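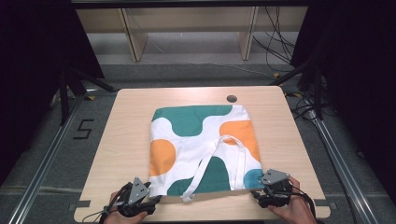 **Fabric Bags and How People Fold Them**
Project report, Thiện Khương and Brândușa Cozma
Unit: Materials in Daily Life, Trendport College

## 1. Why we chose this subject

Almost every student in our residence owns fabric shopping bags, but the bags are often left at home when we go to the store. In the first week we asked our neighbours what is the reason. Many of them answered that the bag is too big to carry when it is empty, or that it becomes a messy ball at the bottom of the backpack. We decided to study the folding of the bag, and to find a fold which a tired person can also do in the evening after class.

## 2. Material

We used a white fabric bag with a print of large rounded shapes in teal green, orange and light blue. It has a fabric strap, and the strap became the most difficult part of our work. All folding was done on a light wooden table with rounded corners, on a carpeted floor. We chose a small table on purpose, because the desks in the residence are also small.

For comparison we had two other bags. One came from the grocery store Grustireo and has short handles. The other is a heavy cotton bag from Sterkard, which Brândușa uses for library books.

## 3. Method

We tried three folds.

**Fold A (rectangle).** The bag is laid flat, the sides are brought to the middle, and then the bottom is folded up. The strap stays on top until the end.

**Fold B (strap inside).** The same as fold A, but the strap is laid along the centre of the bag before the sides are closed.

**Fold C (roll).** The bag is folded once in the long direction and rolled from the bottom. The strap goes around the roll.

We did 200 folds altogether, and we wrote the time and a short remark after each one. We also asked 30 students to fold the bag without any instruction, so that we could see what people do naturally.

## 4. Results

Fold A was the fastest. It makes a roughly rectangular packet that fits well in a drawer, but in a backpack the loose strap catches on keys and chargers. Fold B was slower in the beginning. After some practice the difference was small, and the packet stayed closed better.

Fold C was liked by the students who ride a bicycle. It didn't work well with the Sterkard bag, as the cotton is too stiff and the roll opens again.

Of all the students we asked, 70 per cent started with a fold similar to A. Most of them looked at the strap only at the end, and then some pushed it under the packet with one finger.

The printed pattern was more useful than we expected. Several students used the coloured shapes as a guide for where to make the fold. With the plain Sterkard bag they had to look for the middle first.

## 5. Problems

Our timing isn't very exact. One person held the phone and the other folded, and on Wednesday we changed roles without noting it on the sheet. We also didn't test a bag after washing, although the fabric can become softer or smaller.

## 6. Recommendation

For a drawer or a shelf we recommend fold A. For a backpack we recommend fold B, with the strap laid flat before the sides are closed. A drawing of fold B will be put beside the mailboxes in December, if the residence office agrees.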